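3. 作業対象と部品の配置

3.1 締結部品の選定

本節では、組立前の仕分けと配置の作業に用いた締結部品、およびそれらを並べた作業台について述べる。対象としたのは、機械の保守現場で日常的に扱われるボルト、平座金、ゴム座金である。いずれも市販の汎用品であり、本研究のために新たに加工したものはない。部品の大半はErnatvilleの整備工場で交換済みとなった部品の箱から取り出し、不足分のみをKastenの在庫から補った。使用済みの部品を含めたのは、実際の整備台の上では新品と古い部品が混在し、表面の状態だけでは規格を判断できないことが多いためである。

部品は長さ、頭部の形状、材質の三つの観点で整理した。ボルトについては、軸の短いものと長いものを必ず同じ台上に置いた。短いボルトは頭部を上にしても下にしても自立しやすいが、長いボルトは重心が高く、頭部を下にして軸を上に向けた姿勢でなければ安定しない。この違いは作業者が部品に手を伸ばす方向に影響する。横倒しの姿勢も予備段階で検討したが、台の上で転がって初期位置が保てず、本実験では採用しなかった。

平座金については、光沢の残るものと表面のくすんだものを組み合わせた。座金は薄く、台に密着した状態では縁に指をかけにくい。予備調査でも、作業者が最も時間を要した部品は平座金であった。一方、ゴム座金は厚みがあり、側面から挟むことができる。色も台と明瞭に異なるため、見落としはほとんど生じなかった。

部品の初期配置の例を図2に示す。

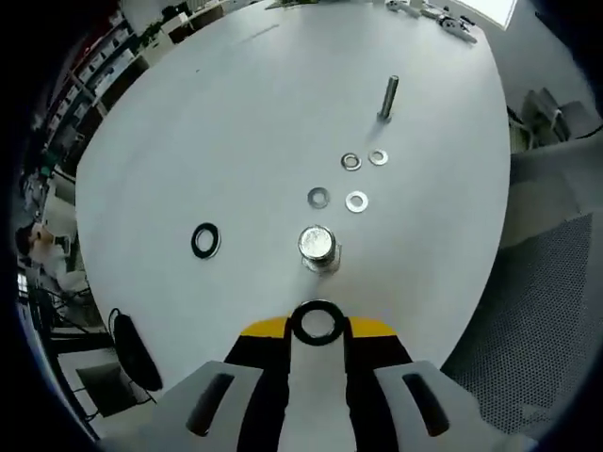 図2 締結部品の初期配置の例。白色の台上に、立てた長短のボルト、金属製の平座金、黒色のゴム座金を置いている。

配置にあたっては、同種の部品をおおまかに近づけたうえで、部品どうしが接触しない間隔を確保した。平座金は緩い2列とし、列の間隔は厳密には揃えていない。格子状に正確に並べた配置も試したが、作業者が端から順に取る傾向が強まり、部品の選択に関する観察が難しくなった。また、ゴム座金は平座金の列から離して置いた。材質の異なる座金を同じ列に混ぜた場合と比べて、取り違えの原因を部品の形状に求めやすくなる。

配置の型は全部で11種類を用意し、作業ごとに変更した。このうち7種類は平座金を含み、残りはボルトとゴム座金のみで構成した。1回の作業に要した時間は、準備を除いて約2分であった。作業の終了後は部品をすべて浅い容器に戻し、次の型に従って改めて並べた。前回の位置をそのまま引き継ぐことはしていない。

3.2 作業台と周辺の条件

作業台の天板には白色のものを選んだ。締結部品の多くは銀色または黒色であり、白色の天板では輪郭を確認しやすい。ただし、光沢のある金属面は天板の明るさを映すため、照明の向きによっては部品の縁が背景に溶け込むことがある。Muketellで行った予備調査では灰色のゴムマットも用いた。マットの上では部品が滑りにくい反面、ゴム座金の輪郭が不明瞭になり、記録の照合に手間がかかった。このため本実験ではマットを敷かず、天板に直接部品を置くこととした。

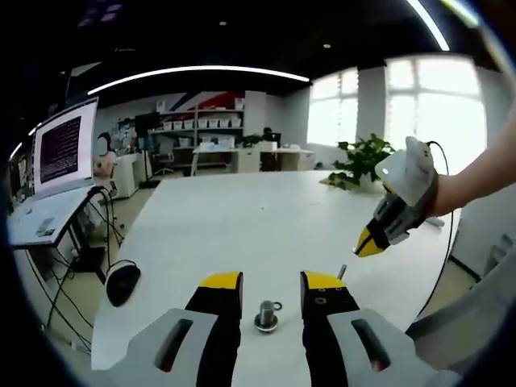

組付け状態の部品は、単体の部品とは分けて扱った。保守作業では、ボルトを外した際に座金が軸に残ったまま台へ置かれることが珍しくない。本研究でもこの状態を再現し、短い六角ボルトの下端に平座金を伴わせ、上部付近に細い金属の輪を付けたものを立てて配置した。この組は全体を一つの部品として移動させることも、座金と輪を順に分けてから扱うこともできる。どちらを選ぶかは作業者に委ね、手順書では指定しなかった。右寄りのやや奥には細い金属のピンも立てており、ボルトに比べて接触時に倒れやすいことから、移動経路の選び方を観察する目安とした。

台の周囲の物品については、作業に支障のない限り撤去しなかった。台の奥の端に置かれた鉢植えや、左手の側机にあるノート型計算機もそのまま残している。整備工場の作業台も周辺に無関係な物品が置かれているのが通例であり、背景を完全に片付けた環境では、現場との差が大きくなると判断した。天板のうち部品を並べる範囲については、配置の型に含まれない小物を置かないことを原則とした。

部品が倒れた場合の扱いは次のとおりである。作業者が触れる前に倒れたものは、初期配置の不備とみなして並べ直した。作業中に倒れたものは起こさず、その姿勢のまま作業を続けた。台から落下したものは回収後に変形の有無を調べ、異常がなければ再び使用した。ねじ山に傷のあるボルトは、Flundberg式の点検表に従って別に記録し、以降の配置から除いた。

仕分けの正否は、最終位置と材質の組合せによって判定した。平座金の表面のくすみは判定に用いていない。光沢の異なる座金を別の種類とみなした作業者もいたが、寸法が同じであれば同種として集計し、その旨を備考に残した。組付け状態のボルトについては、分解の有無を個別に記録した。判定の手順と集計方法の詳細は4節で述べる。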